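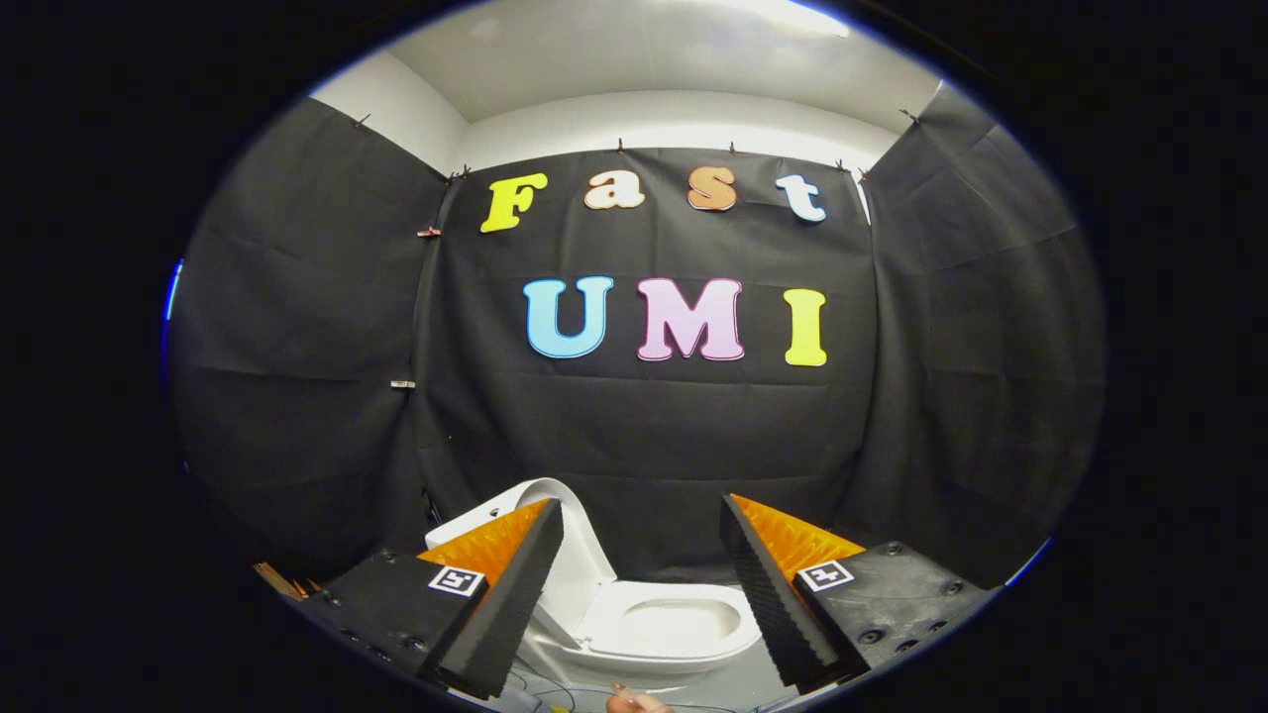 Wiroj Wattanapong has long maintained that a washroom is the best place in any building to try out a fabric wall, and that anyone who doubts it should be made to hang one in a ballroom first. The remark was made at a spring meeting of the Cleldale Interiors Forum and drew some laughter. It has since been repeated in letters to this magazine by readers who agree with it and by two who do not.

The case for the washroom rests on scale. The walls are short, the ceiling is usually within reach of a step stool, and the principal fixture is already in place. A single length of dark cloth may cover the wall behind the toilet, and two narrower lengths will turn the corners. In the arrangement that opens this feature, black fabric on three sides stands behind a white toilet, with cut-out letters reading "Fast" and, beneath it in larger characters, "UMI." The treatment depends on very few materials. It also raises most of the questions that members have put to us over the past year concerning temporary hangings, and the remainder of this article takes them up.

Why cloth at all

Paint remains the usual answer to a tired wall, and for permanent work the Forum continues to recommend it. Many occupants, however, are not free to paint. Of the 1285 tenancies covered by our most recent survey, the majority were governed by agreements that restrict changes to wall surfaces, and most of the respondents who had altered a washroom had done so with something that could be taken down in an afternoon. Fabric was the material most often named, followed by removable paper and by framed prints.

Black is a demanding choice for such a small room. It takes the visual weight away from pipes, patches and uneven plaster, and it gives a white fixture an outline that it never has against a white wall. It also shows lint. Members who have lived with dark hangings for a season speak well of the effect in the evening and less well of it at seven in the morning.

A pale ceiling should ordinarily be left alone. When the cloth stops short of it, a strip of bare wall may remain visible at the top, as it does at the upper left in our opening arrangement. Some decorators regard this as a fault to be corrected. Others leave the strip on purpose, on the ground that a room wrapped to the ceiling in black feels lower than it is. The Forum takes no position, except to note that a strip of even depth looks more deliberate than one that widens toward a corner.

Clips, tacks and rods

The small spring clip is now the common fastening for light hangings. Pinched along the upper edge, a row of clips holds the fabric without piercing it and may be moved a little at a time until the cloth hangs true. The work at Woltinska, a residential house on the north side of Cleldale, was begun with 4 clips to a panel. The residents soon added more. Between widely spaced clips the upper edge sagged in shallow curves, and the weight of the cloth pulled the outermost clips toward the center.

Where two panels meet, fastening at the top alone is seldom sufficient. The seam opens lower down whenever the door is moved briskly. A clip or two partway down the seam will hold it, and there is no particular need for these to match. Copper and silver finishes are both seen against black, and either one reads as a small bright point at any distance greater than an arm's length.

Tacks give a cleaner line but leave holes in the cloth and in the wall. Tension rods suit an alcove with two sound side walls. A rod carries the full weight without strain and permits the panel to be drawn aside, a considerable advantage if a shutoff valve lies behind it. Members are reminded that valves, access hatches, vents and heaters must never be covered by fabric that cannot be moved with one hand, and that any cloth hung indoors in a managed building should be of a flame-resistant grade accepted by the building's own office.

The matter of creases

No subject produced more correspondence. Fabric purchased folded will keep its folds, and horizontal creases across a back panel are the first thing that many visitors mention. The Mofokeng workshop, which has supplied hangings to schools and meeting halls in the district for many years, advises that cloth be rolled on a tube from the day it is bought. Steam will relax most creases in cotton. Synthetics respond more slowly and should be tested at a hem.

There is a contrary view, and it deserves a hearing. Loose folds and wrinkles break up the light that falls on a dark surface, and a perfectly flat black panel can look like an unlit opening. One reader wrote that she had ironed her panels, disliked the result, and crumpled them again before rehanging. We have no reason to think her alone. Soft vertical sags at the side panels are, in any case, difficult to avoid unless the lower hem is weighted, and in a washroom the lower hem should stay clear of the floor.

Letters on the wall

Lettering has returned to domestic rooms in some strength, and the washroom has received its full share. The best results generally come from a short text. One word, or two words on separate rows, can be read at once from the doorway. Longer mottoes must be set small, and small letters on loose cloth tilt with every fold beneath them.

Color calls for restraint in number more than in strength. Against black, a bright yellow carries farther than any other color in common use. Pink and light blue hold their own beside it. The quieter tones, such as peach and a pale blue-white, are best given an outline or kept to the smaller row. A thin light border around each letter assists in every case, and rounded, heavy serifs survive rough cutting better than fine ones do.

Spacing should be settled on the floor before any letter is raised. The Bustilitz sign room, where apprentices are required to cut 200 letters before they are permitted to mount one, teaches that the spaces between letters be judged by eye and then checked with a strip of card. A capital "I" wants more room than a beginner expects. A capital "M" takes up so much of the row that the word is best planned outward from it.

Letters of stiff card may be fixed to cloth with small pins entered from behind. Adhesive dots are quicker, but they may leave a mark on the nap. In either case the fabric should be hung and left overnight before the lettering is applied. New cloth drops slightly, and a row set level at noon may be found out of level the following morning.

Mixed capitals and lowercase on one row, with capitals alone on the next, is an arrangement of which several typographic members have complained to us. It is nevertheless in wide use and is plainly well liked.

Care in use

A hanging in a working washroom requires more attention than one in a hallway. The door should be left open after bathing, and the panels should be taken down at intervals to air. Dust may be lifted with a dry brush drawn from top to bottom. Spray cleaners intended for the bowl and seat should be applied to the cloth in the hand and kept away from the fabric, as bleach will turn black cotton a rusty orange within minutes and no remedy is known to us.

Of the 106 members who returned the longer questionnaire, most reported that their hangings had stayed up past the date on which they had meant to remove them. Several had replaced the lettering while keeping the cloth. Mr. Wattanapong, whose own washroom is at present hung in dark green, has undertaken to lend his patterns to any member who applies in writing before the end of June. Applicants should state the width of the wall behind the tank and the height of the ceiling.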